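Clubs > Track & Field > Minutes
Print | E-mail
June 20, 2023
By the Recording Secretary, Fistolside Track Club

Minutes of the last meeting were approved. The August meet at Trorkside has 811 entries, almost all of them online.

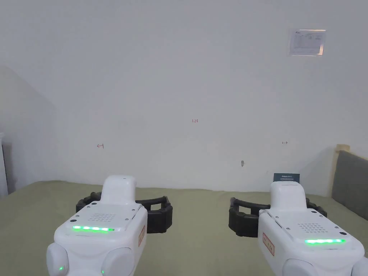
Entries close when the 1000 meters is full. The 4x400 relay moves to the end of the program. 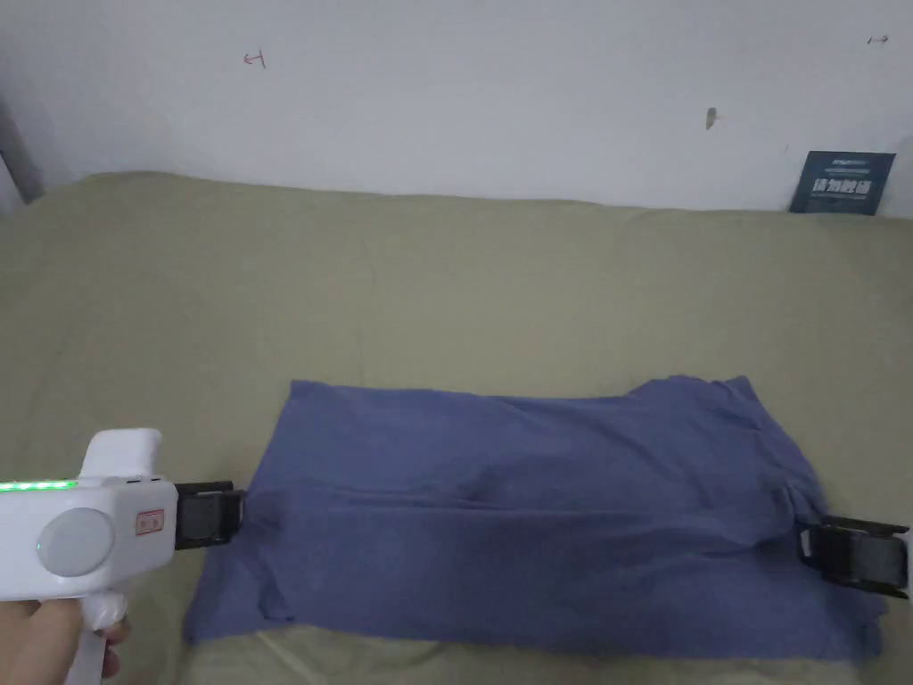 Ouellet asked that the relay stay before the 1000, as its runners double. Put to a vote and lost.

Bus to Venderura: deposit of $700 approved, 2 buses.

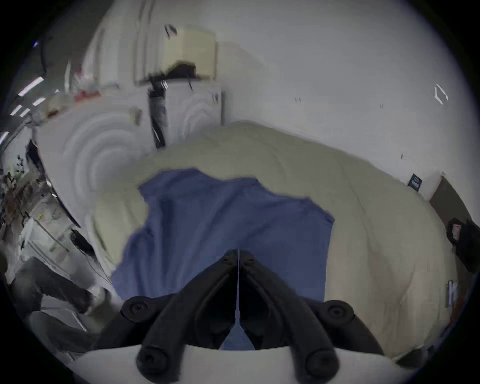
OFFICIALS

Two more lap counters are needed. Starter confirmed. Meeting adjourned.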